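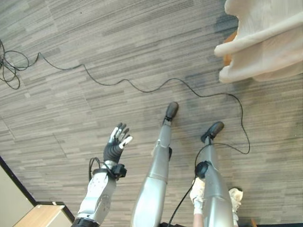

Looking down at the feet, with the cable across the carpet. Open afternoon at Seston, June.

We had been promising ourselves a trip to the Seston open afternoon for ages, and this June we finally got our names down in time. What follows is a small gallery from the day, with rather more writing than a gallery probably needs, but it was such a friendly visit that I wanted to get it all down while I still remembered it.

There were 234 people booked in across the afternoon, so they took us through in groups of 11, which felt just right. You could hear what was being said, you could ask a daft question without holding everybody up (I asked several), and there was always room to shuffle round to the other side for a better look. Our slot was the one at half past two, straight after the tea urn had been refilled, so we were in very good spirits.

The demonstration was all about housework, and bedrooms in particular. I'd expected something more like a factory, I suppose, with yellow lines on the floor and a lot of noise. Instead it was carpet and furniture, and a good many of us lowered our voices as though we'd walked into someone's spare room! The software side is called Dralinard and the team had plenty to say about it, most of which went cheerfully over my head, though I did gather that cloth is one of the hardest things you can ask a machine to deal with. A box stays the same shape when you pick it up. A towel never does, and every fold it makes is a new one.

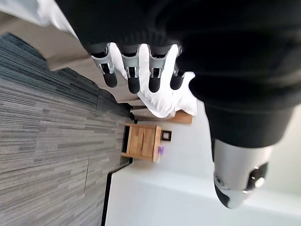 I thought about that all the way home, and again when I was wrestling with a fitted sheet the following morning. They told us they had logged 726 attempts with cloth since the spring, good and bad together, and they were quite happy to talk about the bad ones, which I liked them for.

Afterwards there was a talk in the Varma room upstairs, 90 minutes on the programme but rather longer once the questions got going. The best one came from a lady near the front who wanted to know about duvet covers, and got a round of applause for it.

Do pick up the Distus leaflet by the door if you go, as it has the dates of the autumn visits on the back. Booking is free, the car park is small, and the lemon cake goes early.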